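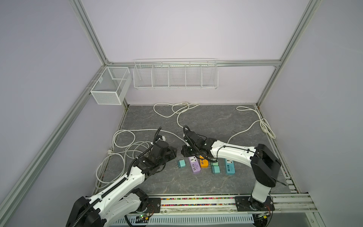
Department of Interior and Household Studies, Brirkham College

Chapter 4
Cords and the Trouble with Baskets

Every storage catalog makes the same promise: buy the basket and the mess will go away. I doubt it. Two white baskets hang on the wall, one of them split into five compartments, and three white cables lie on the floor. Storage space is easy to buy. Deciding what belongs in it takes longer.

Umesh Kaushik's survey of 30 homes in Fleston is often quoted as proof that dividers help. Read it closely and the claim shrinks – he asked people what they owned and never checked what they used.

In this chapter we look at coiling, tying and hanging, in that order. A cord tied in a loop can be picked up in one piece. Whether it needs its own compartment is a separate question, and we come back to it on page 43.

Search this book: cord winder

Filed under: Home Storage > Cables & Small Items

Comments (2)

Jacqueline Besson: My class tried the five-slot kind. By January it held mail.

dubey_reader: Is page 43 right? Mine skips it.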